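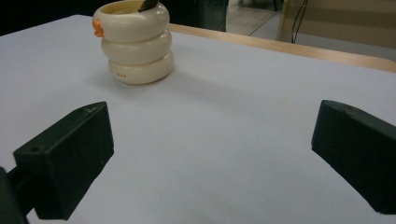
Itura Tabletop Demonstrations, data card

Version: 2, February 2018
Maintained by: Fomgate
Episodes: 2,449
Tasks: 6

What it is

Demonstrations of short tabletop tasks done by people holding a pair of black two-finger grippers. No robot arm is used during recording. We collected them to test whether a policy trained on hand-held data needs fewer robot hours later on.

Views

Each episode has a view from the gripper and a view from head height. Marker plates on top of the grippers give their pose in the head view.

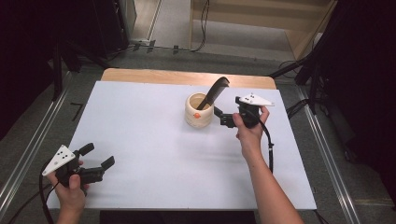 The two streams are aligned by timestamp after recording. Expect small offsets at the start of an episode - the loader trims these by default. Set trim to false to keep them.

Splits

Train, validation and test are split by session, so no session appears in more than one. The Flusenden baseline uses the same split.

Known issues

Marker pose drops out when a plate is tilted far from the head camera. These spans are flagged, with no values filled in. Version 1 had left and right swapped in part of the August sessions. Please don't mix the versions.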